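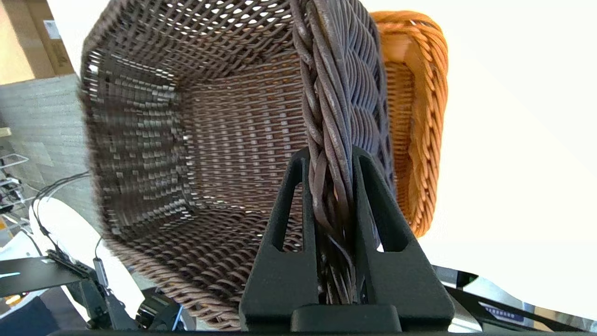 Texto de Redação Madmont

Quem chega a Grostlow em janeiro, pela estrada velha, percebe logo que a feira começa muito antes das bancas. Começa no cheiro a pão, nas conversas à porta dos cafés e naquela demora boa de quem veio comprar cebolas e acaba por ficar a manhã inteira (eu incluída, confesso, e com muito gosto!).

São 32 bancas, quase todas de gente que desce de Drostby ainda de noite, com queijos, mel, couves e cestos de toda a espécie.

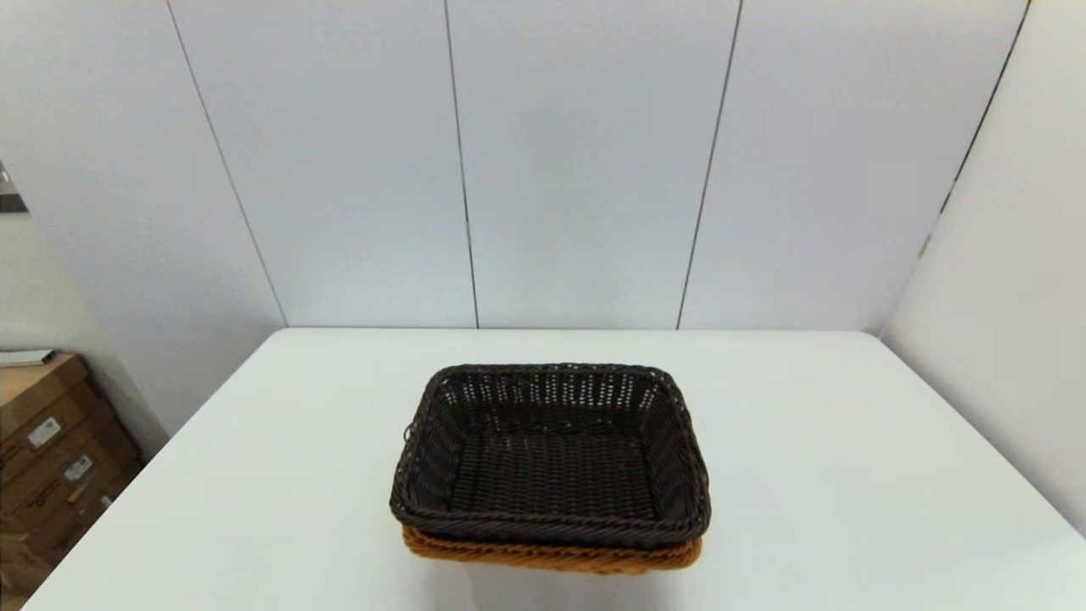

Os cestos, aliás, levam-se para casa cheios, e regressam na semana seguinte para mais uma volta. Uma vendedora de maçãs contou-me que faz este caminho há uns 10 anos e que ainda hoje se perde na conversa antes de montar a banca. Eu trouxe dela um saco de reinetas, um frasco de doce e a receita de uma tarte que continuo a tentar acertar, com mais canela do que ela me recomendou.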